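Reference > Health and Education > Colleges > Dudás College of Health Sciences

Dudás College of Health Sciences is a private, nonprofit college in Brustthorpe. It offers programs in nursing, midwifery, dental hygiene, and medical laboratory work. The college grew out of a nurses' training school attached to Dudás Hospital and still shares a site with it, although the two have been separate legal bodies for most of their history.

Origins

Before the hospital was built, people in Brustthorpe who needed surgery or a difficult delivery had to travel to Trerkotby, a trip of 33 miles by a road that was often closed in winter. The hospital was founded by a family of pharmacists, from whom it takes its name, in a former seed warehouse near the rail depot. It admitted its first patients on 18th August and had 12 beds.

Staffing was a problem from the start. Trained nurses were hard to attract to a small town, and those who came usually left within a year or two for better pay in Trerkotby. In its second year the hospital began training its own. The first class met in a room over the dispensary and was taught by the hospital's doctors after their rounds. Students received board and a small allowance in return for ward duty, and they were expected to stay on for two years after qualifying.

Separation from the hospital

As the training school grew, the arrangement became harder to manage. State inspectors objected to the number of hours students spent on the wards and to the lack of a full-time teaching staff. The hospital's board responded by setting up the school as a separate body with its own budget and director. Under the agreement, the hospital kept ownership of the land and granted the school a lease at a fixed rent. Students continued to do most of their clinical practice in the hospital.

A fire in the original warehouse destroyed the dispensary, the classroom above it, and nearly all of the early student records. For this reason the size of the first classes is not known. Teaching moved to a church hall on Mill Street until a new two-story building opened the following October. This building, now called Old Hall, holds the registrar's office and the library.

Expansion

The dental hygiene program began after the closing of the Dalumis Institute, a small technical school in Trerkotby. The college took over the institute's equipment, its remaining students, and several of its instructors. Its name survives in the Dalumis Wing, built onto the east side of Old Hall to house the dental clinic. The clinic is open to the public at reduced fees during the teaching year.

The school was granted college status some years later, which allowed it to award bachelor's degrees in nursing. Midwifery had been taught as a short course for nurses until then and became a program in its own right. A plan to add pharmacy was approved by the trustees but dropped when the hospital declined to release the land needed for a laboratory block.

The hospital has 43 beds and remains a general hospital with a maternity ward.

Academics and admissions

Degree programs last four years, and diploma programs last two. Entry to nursing is limited to 30 students a year. Applicants need a high school diploma with passing grades in biology and chemistry, and must complete an interview. Teaching in the first year is mostly in the classroom, with ward practice starting in the spring term. Midwifery students spend part of their final year at clinics in the Trerkotby area.

Campus

Most of the college lies between the hospital and the river. The student residence was built as a nurses' home and was closed to men until its last renovation. The seed warehouse site is now a parking lot, with a plaque on the depot side.
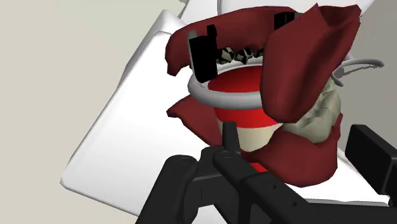
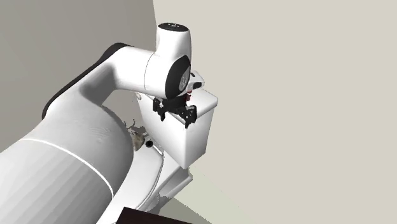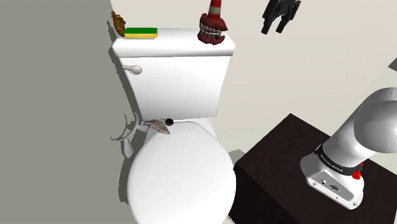 Computer-rendered scenes. The last shows a white toilet in the corner of a bathroom.

See also

Dudás Hospital
Dalumis Institute
Education in Brustthorpe

Contact | Copyright and terms of use | Back to top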